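Cucumbers turning bitter halfway through summer, anyone else?

Asked in: Vegetables and Herbs
Tags: cucumbers, bitter, watering, raised beds
Viewed 3,539 times

So I'm on my second year of growing cucumbers and I thought I had this figured out. Last year they were great. This year I have 4 plants in a raised bed on the south side of the garage, and the first couple of weeks of picking were fine, sweet and crunchy, the kids ate them like apples. Then August hit and now every other one is so bitter I have to spit it out. They look perfectly normal on the outside! Same size, same color, no bugs that I can find.

The variety is Lurnetti, which I got as starts from the garden center because I was too late to do seeds again. The tag said "mild flavor" which, ha. I'm watering with a soaker hose on a timer, it comes on early in the morning, and I feed them with Brultix (the granular kind) when I remember. The bed gets sun from maybe ten in the morning until dinner time. It's been hot here, like really hot, and the leaves flop over in the afternoon but they perk up again by evening so I figured that was OK.

My neighbor says it's because I planted them next to the zucchini and they crossed. Is that a thing? I'd hate to rip out the zucchini, it's the only thing in that bed doing what I want.

Mostly I want to know two things. Can I save the plants or is the whole season going to be like this, and is there any way to tell a bitter one before I slice it into a salad for company? Asking because I served one on Tuesday and my mother-in-law made a face I'm going to remember.

3 answers, sorted by votes

Answer 1 (accepted)

The zucchini is innocent, leave it alone! Cucumbers and zucchini can't cross with each other, and even when two plants in the same family do cross it only shows up in the seeds you save, so the fruit you're eating this year wouldn't taste any different. I hear that one every summer at my garden club and it never dies.

What you've got sounds like plain old stress. Cucumber plants make a bitter compound in the leaves and stems all the time, and when they're hot or thirsty more of it ends up in the fruit. Afternoon flopping by itself isn't a disaster, but a raised bed against a garage is going to cook. Mine is against a brick wall and I had the same trouble until I did a few things:

Stick your finger in the soil at dinner time, down to the second knuckle. If it's dry down there your timer isn't running long enough. I leave my soaker on a good long while every other morning in a heat wave and every third morning otherwise, and it works better for me than a little sprinkle every day.

Mulch. Straw, shredded leaves, dry grass clippings, whatever you've got, 2 inches deep and pulled back a bit from the stems.

Shade cloth over the hot side for the worst of the afternoon. I used an old bedsheet clipped to tomato cages the first year and it looked ridiculous but it did the job.

Pick them smaller and pick more often. The big ones that hid from you under the leaves are usually the worst of the bunch, and leaving them on slows the plant down anyway.

Give it a week or two after you change the watering. The fruit that's already hanging there may still be bitter, so don't give up on the plants when the next couple taste bad.

As for telling before you slice, you can't really do it by looking. Cut the stem end off and touch your tongue to it. The bitterness tends to sit at that end and just under the skin, so lots of times you can take off an inch, peel it, and the rest is fine. If a piece from the middle is still strongly bitter, toss it. Don't try to hide it in a dip, I've tried, the dip was bitter too.

Answer 2

Had this with Lurnetti too. Switched to Trerkonico and no problems for 3 years now, though I also moved the bed that year so who knows. Look for "burpless" or "bitter-free" on the packet. I'd stop feeding until it cools off.

Comment from the asker: Thank you! Did you get those as starts or seeds? My garden center only seems to carry the one kind.

Reply: Seeds, from Barbieri. They came up fast, I put them straight in the ground once the nights were warm.

Answer 3

My grandmother always cut the end off and rubbed it on the cut part in circles until it foamed up, and she said that pulled the bitter out. I still do it. My husband says it does nothing and he may be right, but you do end up cutting the end off, so maybe that's the whole trick? Anyway mine never taste bitter. I also soak the slices in cold salted water for a bit before they go in a salad and that makes them nice and crisp.

The blossom end is the mild one, so that's where I start slicing.

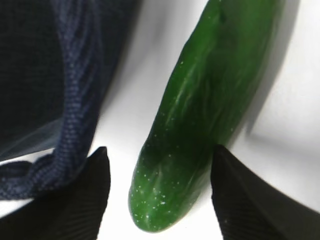 Related questions

Why are my cucumbers fat at one end and skinny at the other?
Soaker hose or drip line for a raised bed?
Is it too late to plant a second round of cucumbers?
Zucchini flowers falling off before they set fruit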